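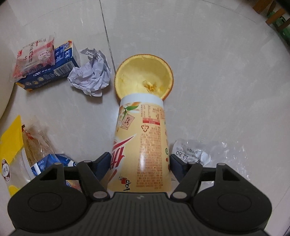 7 min read

Subject: Re: [nastden-sorting] Draft sheet for the break room, paper cups and cartons
From: Halima Athumani

Replies inline. I've trimmed the parts of the draft I have no objection to, so if a line is missing below, treat it as agreed. The items in the photo are close to the mix that goes wrong on our floors, and I refer to it where it helps.

On 2020-10-02, the third-floor desk wrote:

> Attached is the new wording for the sheet above the break room bins. It replaces
> the August one. I tried to get it down to one page. The four streams are the same
> as before: paper, containers, organics, residual.
>
> 1. Paper. Clean and dry paper and cardboard, including paper cups and milk
> cartons with the liquid poured out.

Two items in this line have to come out. A paper cup made for liquid or for hot food has a liner, and so does a milk carton. Neither goes in with office paper under the Wollach contract. Wollach bales the paper stream and sends it to Zurau, and the Zurau line is set up for short pulping times. Lined board doesn't come apart in that time. It leaves the pulper as flakes, with the fiber still attached, and is screened out as reject.

Cartons go in containers. Wollach takes them with the bottles and separates them later. Cups go in residual until we hear otherwise. I asked Wollach in August whether cups could travel with the cartons, given that the construction is similar. The answer was that they have an outlet for cartons and none for cups. That is a question of who buys the bale and may change.

I would list them by name and skip the word "lined", which people don't apply to the thing in their hand:

Cartons (milk, juice): containers.
Paper cups, any size: residual.

"Any size" is deliberate. The tall food cups get treated as a separate case because they look like packaging for dry goods. The one in the photo, cream and pale yellow with a white band at the rim, is the general type.

> 2. If in doubt, look for the recycling triangle. If the item has a triangle it
> can be recycled and should go in paper or containers depending on what it is
> made of.

Please delete all of this. It is the single largest source of error on the old sheet as well, where it was in a footnote.

A triangle with a number inside is a material code. It identifies what the item, or one part of the item, is made from. It carries no information about whether the local contractor accepts it. The paper cup in the photo has a triangle with a number in it and it is still residual here. I can't make out the number, and it would make no difference to the answer.

There is also the problem of the part that the mark refers to. On a multi-part package the code may cover the lid, the sleeve or the body, and the text that explains which may be in a language the reader doesn't have. The cup in the photo is printed in Chinese. So are the pastry wrapper and the snack package. A large share of what is eaten in our break room comes from the import grocery, and a sheet that tells people to read the package fails for most of those items. Sort by form: cup, carton, wrapper, sheet of paper, food. That works without reading anything.

> 3. Organics. Fruit and vegetable scraps, coffee grounds, tea bags, paper towels.

Fine for fruit and vegetables. Citrus should be named, because I still get asked. Anghel takes citrus peel at our volumes with no restriction. The warning against it comes from worm bins, and ours goes to a covered windrow. A hollowed-out half like the orange peel in the photo can go in as it is, including the bit of pulp left in the middle. It doesn't need to be cut up.

Please add that peel goes in the organics bin on its own and not inside a cup. A half peel fits the mouth of a tall cup, and a cup with food waste in it gets sorted by whichever property the person notices first. If they notice the cup, we lose the peel to residual, a small loss. If they notice the peel, a lined cup goes to Anghel, and their intake check is visual. A load with visible lined board or film in the top layer is marked down. At three marks in a quarter the load is charged as residual. We had two in the last quarter.

Tea bags: the ones with a string and a paper tag are accepted. The mesh pyramid ones are not. I would leave tea bags off the sheet and put a label on the tea shelf.

> 4. Containers. Plastic, metal, cartons (see paper).

Remove the cross-reference once line 1 is fixed. "Plastic" is too wide. What Wollach accepts from us is rigid plastic: bottles, tubs, trays. Film is excluded. That covers clear pastry wrappers, snack bags, and the pack with a clear window and a printed panel. All of these are residual.

The reason for the film rule is mechanical. Film wraps around the disc screens at the sorting plant, and the line is stopped to cut it off. It also travels with flat items. A wrapper lying on a carton when both are dropped in the bin is likely to stay with it, more so if the carton has been flattened. So wrappers have to be separated from whatever they are lying on before either one is dropped. I would put one sentence on the sheet:

Take wrappers off and out of everything else.

For cartons, the preparation is: pour out, shake, close the cap if there is one, leave it in its normal shape. The old sheet said to flatten them. Wollach asked us to stop. Their sorter separates flat things from bulky things before it does anything else, and a flattened carton ends up with the paper.

No rinsing. The smell complaints on the third floor came from the 40 liter bin being emptied on the same interval as the smaller ones it replaced. I have asked for the interval to be shortened.

> 5. Crumpled paper is OK.

Agreed, with a condition. A loose ball of printed or ruled paper is fine in the paper stream. The same ball is residual if it has been used to wipe up food. I'd suggest:

Paper, flat or crumpled, with no food on it.

The thin glossy slips from the card terminal are thermal paper and should go in residual. They look like ordinary paper when crumpled and I don't expect full compliance. Put the line on the sheet anyway.

> I have not included weights. I do not think people care about them.

Agreed for the sheet. For this list, the method, as there was a question about it. Each stream is weighed in its liner on the bench scale in the loading area before it goes into the wheeled bins. The scale reads to 2,000 grams on the fine range, which covers paper and film. Organics go on the coarse range. The last full residual weighing is in list message 378, with the breakdown by form. Cups were the heaviest single group in it once liquid was drained off. By volume they were further ahead, because most of them had not been nested.

That gives one more line for the sheet, under residual:

Empty cups go one inside the other.

> Layout: I was going to use photos of each item next to the stream.

Use drawings, or use photos with the brand panels turned away. When we had photos on the second floor, people matched on color. A blue carton on the sheet was read as a rule about blue cartons, and the white ones went in paper for the rest of that month. If you do use photos, use several cartons with different printing in the same picture, lying at different angles, so that shape is the only thing they have in common.

Also, put the stream names at the top of each column in the same color as the bin lids. Lids are currently as follows:

Paper: blue
Containers: yellow
Organics: brown
Residual: gray

The blue lid is another reason that blue milk cartons drift into paper, in my opinion. I can't separate that effect from the wording on the old sheet with the data we have. If the new wording goes up and the error persists for the blue ones only, I will raise it with Wollach, who own the lids.

Proposed full text, with the above applied:

PAPER (blue lid)
Paper, flat or crumpled, with no food on it.
Cardboard, flattened.
No cups. No cartons. No card terminal slips.

CONTAINERS (yellow lid)
Bottles, tubs, trays, cans.
Cartons (milk, juice), poured out, not flattened.
No film, no wrappers, no snack bags.

ORGANICS (brown lid)
Fruit and vegetable scraps, including orange and lemon peel.
Coffee grounds.
Plain paper towels.
Nothing in a cup or a bag.

RESIDUAL (gray lid)
Paper cups, any size. Empty cups go one inside the other.
Wrappers, snack bags, film.
Paper with food on it.
Card terminal slips.

ALL BINS
Take wrappers off and out of everything else.

Open points:

a) Paper towels. Anghel accepts plain ones. The folded towels in the restroom dispensers have a wet-strength additive, and I haven't had an answer on those. Leave "plain" in for now.

b) Cup lids. Rigid lids could go in containers as far as the contract text goes. In practice they arrive still attached. I left them off. If someone wants to argue for them, send me the wording you would use.

c) Peel-back foil and paper lids on food cups. Residual, same as the cup. I didn't give them a line of their own.

d) Whether the sheet should be posted in a second language. The forms are few enough that drawings would cover most of it, but I have no objection if the third floor wants to do the translation.

Send corrections to the list and not to me directly, so that the second floor sees them. I will hold the print order until the Anghel answer on (a) is in.

Halima Athumani
Nastden building services, waste and recycling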